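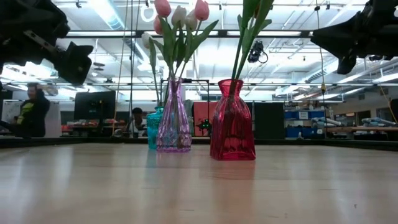 Mudemley Flower Evenings: where we are at the halfway point

21 March 2023

Hello all at the Flenar Fund,

You asked for a couple of pages on how the grant is being spent and how the evenings are going, so I'm sitting down with a large coffee and my messy notebook to do just that. The short version is that we're running, people are coming, and I've learned a lot about the price of tulips (more than I wanted to!). The longer version follows.

What we said we'd do

In the application I promised a run of free flower arranging evenings for people in Mudemley who are looking after a family member at home. The idea was never to turn out florists. I wanted two hours out of the house, something nice to do with your hands, and a bunch to take home at the end. We set a target of 60 people over the full program, with 20 places at each session, and I said I'd lend out books and tools to anyone who wanted to keep going between times.

How it's going

We've held 3 sessions so far. The first was quieter than I'd hoped, partly the weather and partly my posters, which had the start time in such tiny print that two people turned up as we were sweeping the floor. I redid them in February with the time in huge letters across the top and the second session was nearly full. The third had a waiting list, which made me very happy and also a bit panicky about stems.

Most people who come once come back. That's lovely, but it does mean we're reaching fewer new people than the plan said. I've talked this over with the regulars and they were good about it. From next month I'm holding back a handful of places for first-timers until the day before, and if they don't fill, the regulars get a text.

The sessions themselves have settled into a pattern. Tea first, then I show one thing (how to strip leaves, how to recut a stem on the slant, how to get a tulip to stand up when it would prefer to flop), then everybody gets on with it and talks. The talking is the best part. I had planned a proper lesson for every week with handouts and so on, and I've mostly dropped it. The handouts are on the side table for anyone who likes them.

Vases

This gets its own heading because it ate up more of my time than anything else. The budget had a line for plain clear vases, all matching, bought new. When I priced them up they'd gone way past what I'd put down, so I went around the thrift stores instead and asked for donations through the Sutus newsletter. Well! I now have more colored glass than I know what to do with, ribbed, pinched, flared, all sorts, and a shelf in my garage is sagging under it.
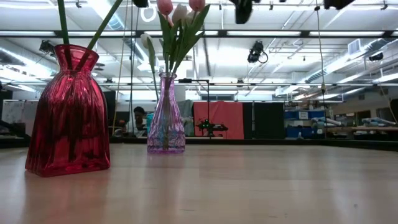
It also changed how I teach, which I hadn't expected. With a narrow neck you only need a few stems before it looks like something, and beginners get a good result fast. The wide ones take twice the flowers and everybody ends up stuffing them. So I've been steering people toward the slim ones for their first try, and our flower bill per person came down as a result. Darker glass hides murky water too, though I still nag everyone to change it.

Money

We've spent a little under half of the grant. Flowers are the biggest cost and they jump around. Tulips were cheap in the first few weeks, then shot up right before Valentine's Day along with everything else with petals, and I ended up padding that session out with greenery cut from my own yard. I've since set up an account with Spanos, the wholesaler out by the highway, and they let us order by the box the day before. For one session we bought 200 stems for what I'd been paying for roughly half that at the grocery store.

Room hire is on budget. Tea and cookies are over, and I'm covering the difference by moving across what we saved on vases. I hope that's all right with you, but please shout if you'd like me to fill in a change form for it.

The one line I haven't touched is travel help. I put money aside for bus fares and cab rides and not a single person has claimed. I think asking for it feels awkward. I'm going to put it on the sign-up sheet as a box to tick, with the money handed over in an envelope at the door, and see if that makes it easier.

What hasn't worked

The lending shelf, mainly. I bought snips, floral foam and a few good books, and the books go out and come back just fine, but the snips go out and stay out. I've stopped lending those and started giving people a list of what to buy and where. I also won't be buying more foam. It crumbles, it makes a mess in the sink, and people get along perfectly well with a ball of chicken wire.

I'd also planned a daytime session for people who can't get out in the evening. Finding someone to sit with their family member is the sticking point at any hour, and I don't have an answer for that yet. I'm talking with the Sutus people about sharing a sitter between our two groups.

Coming up

We've got daffodils next, then a session on drying flowers, then one on making a small arrangement from whatever's growing by your back steps. I'd like to finish the program with an open evening where people bring the person they care for, and you'd be very welcome to come along too.

Receipts are in the envelope with the signed copy of this report. The Spanos one is faded, so I've written the total on the back in pen.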